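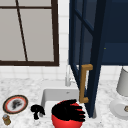 Medside Kitchen Hand
Made by Szabo. Supplied and fitted by Solau.

The Kitchen Hand is a single-arm helper for staff kitchens, care home pantries and small works canteens. It clears bowls and plates to the sink side, puts crockery away and fetches it again at the next meal. It works at normal worktop height and in a kitchen laid out for people, so the units stay where they are.

What it does
Lifts and carries bowls, plates, cups and small jars.
Opens and closes hinged cupboard doors fitted with bar handles.
Sets items down beside or in the sink.
Stops when a person steps inside the marked floor area, and waits for the green button before it carries on.

What it does not do
It does not handle knives, hot pans or anything with liquid in it. It does not load a dishwasher. Knob handles and push-to-open doors are not supported. Glassware can be set up on request but runs at half speed.

Setting up
Before fitting we build a computer model of your kitchen from measurements and practise each job in it. Cupboard doors, bowls, taps and lamps are all put in, and changes to the layout can be tried there before anyone picks up a drill. Your kitchen staff are asked to look at the model and mark what is wrong. Please let them have time for this. They know which door is left open all morning and where the dirty bowls pile up.

Fitting takes 2 days. The kitchen can be used on the evening between them. Staff training is in two parts, one before the arm is switched on and one after the first full week of use.

Changes to the working day
At Trikdale, a residential home with 181 place settings to put out and clear at each main meal, the Kitchen Hand took over the late clear-up in February. The shift used to finish at 10.30 pm and now finishes at 9.45 pm. Hours were not cut: the time was moved to the breakfast service, which had been short. One post changed in content, with less lifting and more checking, and was regraded after a request from the staff.

There were complaints as well. The arm is slower than a person at almost every single job, and in the early weeks people found it hard to work beside something that kept stopping. The floor markings were moved and the waiting point put further from the fridge. Staff also asked for a way to send it off for the rest of a shift without ringing a manager, and this is now a standard button on all units.

Specification
Hand: black, with fingers and a broad palm
Lifting limit: 3 kg
Control panel: wall-mounted, 4 buttons, no screen
Cleaning: wipe down with ordinary kitchen spray, do not hose

In the box
Arm and hand, wall panel, floor marking tape, spare finger covers, printed guide for staff.

Ordering
Sold through Solau only. Prices depend on the number of cupboards to be set up, so please send a rough plan with your enquiry. Spare finger covers can be ordered separately and are sent the same week.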